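LÉEME de la celda Patska

Última revisión: 19 Aug 2024

Hola. Si has llegado hasta aquí es que te toca encender, cuidar o arreglar la Patska, nuestra pareja de brazos para recoger juguetes en casas de verdad. Lo escribo yo, que soy quien la monta casi siempre, así que perdona el tono. El manual serio está en la carpeta docs y lo mantiene Wijesinghe; esto es lo que te contaría yo tomando un café.

Qué hay en este repositorio

config/ -- límites de articulaciones, velocidades y los desfases de cada pinza
calib/ -- las calibraciones, una por montaje (no borres las viejas, por favor)
episodios/ -- las grabaciones en sí, 686 en esta versión
notas/ -- mis apuntes de averías, sin ordenar y con faltas

Montaje en una casa

Yo empiezo siempre por el suelo. El mármol y la baldosa pulida son traicioneros: la base patina un pelín cuando los dos brazos tiran a la vez y luego te vuelves loca buscando un error de calibración que no existe. Pon las almohadillas Filten debajo y empuja la base con la cadera. Si se mueve, todavía no está.

Después los cables. Deja una vuelta generosa en cada muñeca y gira la articulación hasta los dos topes, despacito, mirando el cable y no la pantalla. Si se tensa en algún punto, suelta la brida y vuelve a empezar. La primera Patska perdió un conector justo así, en abril, y me pasé una tarde entera con el soldador y de muy mal humor.

Los muebles de la familia no los movemos más de lo imprescindible. Queremos datos con sillas pequeñas, mesas, cajas y trastos por medio, que es como vive la gente con niños. Lo único que pido es sitio para que los codos abran del todo.

Arranque

1. Seta de emergencia pulsada. Enciende la fuente y luego el ordenador, en ese orden.
2. Suelta la seta y lanza el script de inicio. Los brazos buscan el cero solos; aparta las manos.
3. Espera 4 minutos antes de calibrar. Ya sé que parece que están listos antes. Espera.
4. Calibra el brazo izquierdo, luego el derecho y al final los dos juntos con la barra de Setitz.
5. Abre y cierra cada pinza unas cuantas veces en vacío y escucha. Un clic seco al final del recorrido es normal, un roce no.

Coger cosas a dos manos

El cubo de plástico es la prueba que más quiero y la que más guerra da. Cada pinza agarra el borde por su lado y ahí se nota todo: si un brazo va un poco más alto el cubo se tuerce, y si aprietas de más el borde se dobla y se escapa. Mi truco es dejar la fuerza al 60 % y subir solo si resbala. Con peluches dentro va bien; con juguetes duros, que ruedan y cambian el peso de sitio, baja también la velocidad.

Ah, y apoya el cubo en algo bajo y estable antes de empezar. El asiento de una silla infantil funciona de maravilla, ¡y además el respaldo sirve de referencia para ver si lo levantas recto!

Mantenimiento

Los dedos se limpian al acabar cada sesión con un paño apenas húmedo. Nada de alcohol, que reseca la goma. Revisa los tornillos de la pinza (los cuatro de la brida, no solo los dos que se ven) y apunta en notas/ cualquier holgura, aunque te parezca una tontería.

Averías que ya conocemos

Error 119 al arrancar: la pinza no responde. Casi siempre es el conector de la muñeca. Apaga, desenchufa, sopla, enchufa. Si vuelve a salir, cambia el cable entero y no intentes apañarlo.

Un brazo tiembla en reposo: has cargado la calibración de otro montaje. Me ha pasado más veces de las que pienso confesar.

La pinza derecha cierra tarde: mira su desfase en config/. Si el valor está bien, toca abrir y engrasar el husillo -- con una gota, de verdad, una sola.

Lo que falta

Me gustaría tener una rutina que compare la altura de los dos brazos antes de cada agarre, porque ahora lo hago a ojo. También falta traducir los mensajes de error. Los comentarios van al final de este mismo archivo, con vuestro nombre.
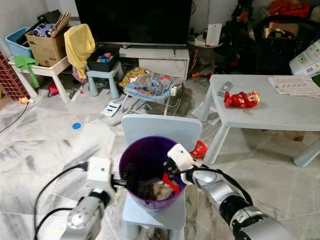 Pieter Joubert: lo del 60 % me funciona con el cubo vacío, pero en cuanto lo cargo resbala por la izquierda y tengo que subir la fuerza solo en esa pinza. ¿Se puede guardar un valor distinto para cada lado en config/, o lo pisa el script de inicio? Por cierto, le cambié las almohadillas a la base y el temblor que os comenté sigue igual, así que voy a probar con la calibración que dices.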